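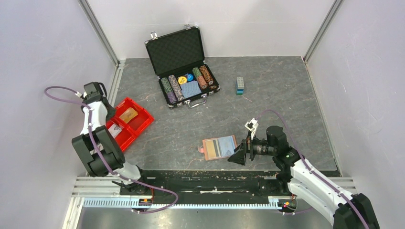
The poker case, open on the gray top.

27 October 2021

Went to the Pendcombe tonight for the first time since they closed it up. It has been shut for the better part of two seasons, and the only thing on the sign out front all that time was the title of the show they never opened. They have taken that down now. The new play is a small one, four actors and one set, and it runs until the middle of next month.

I left the house early to get parking and still ended up behind the feed store on Millach Street, where the ground is soft. Walked the rest. The lobby has been painted a kind of cream color and the old ticket window is boarded over. They scan your phone at a table now. I had printed mine and the girl had to go get someone, but it was fine.

The theater holds 510 if they open the balcony. They did not open the balcony. I would say the downstairs was a bit more than half full, with every other row roped off at the sides. I was in the same seat I used to have, on the aisle under the exit sign. The cushion has been replaced and it sits higher than before. My knees did not like it by the second act.

The play takes place over one night in the back room of a hardware store. Two brothers want to sell, a sister does not, and the fourth person is the buyer. The first act is slow. A lot of it is the brothers talking about money, and I lost track of which one had borrowed from which. It picks up when the sister comes in. She was the best thing in it by a long way. She does most of a long speech with her back to us, sorting receipts, and I could hear all of it from where I was. The younger brother was hard to hear. He drops the ends of his lines. Someone behind me asked what he said three or four times.

The set was good. Shelves up to the ceiling, a real sink with water, one hanging bulb. They used the side door for the street, and when it opened you got a bit of blue light and traffic noise. The program says the set was built in the old Bulik warehouse and brought over in pieces. I remember when Bulik still sold carpet out of there.

Intermission was fifteen minutes and ran closer to twenty-five. No drinks inside the theater, so everybody stood on the steps with paper cups. Cold but dry. Coffee was two dollars and weak. There was a display by the stairs about the repairs, with a list of donors and what things cost. The roof was the big one. The new light board came from the Jiang fund, and they are still short for the heating. I put a five in the box. It was warm enough downstairs tonight, but I kept my coat on my lap all the same, and in January I don't know how they will manage.

The second act is shorter and better. The sale does not go through, or it does and she walks out before signing, I was not sure which. The lights went down on the buyer alone at the table. People waited a second before clapping. I liked that they didn't put music over it.

They only did one curtain call. One of the actors stepped forward and said the summer show sold 2726 tickets over the whole run in July, outdoors at the park, and that this was what got the doors open again. I saw that one twice, so I suppose two of those were mine. It was the comedy with the hotel. I thought it was too long both times, but it was pleasant sitting out on the grass.

Home by 11. Roads were empty past the bridge. I put the program in the box with the others. The box is about full and the older ones at the bottom are starting to stick together, so I should go through it this winter.

Things to remember — they are doing a ghost play in the spring and tickets go on sale the first of the month. The subscription is back, five shows, and you can keep your old seat if you call before the end of the year. I want to ask if I can move two rows back, off the exit light. It shines right in my left eye whenever the stage goes dark. Also bring a small cushion for my back, and park by the library next time.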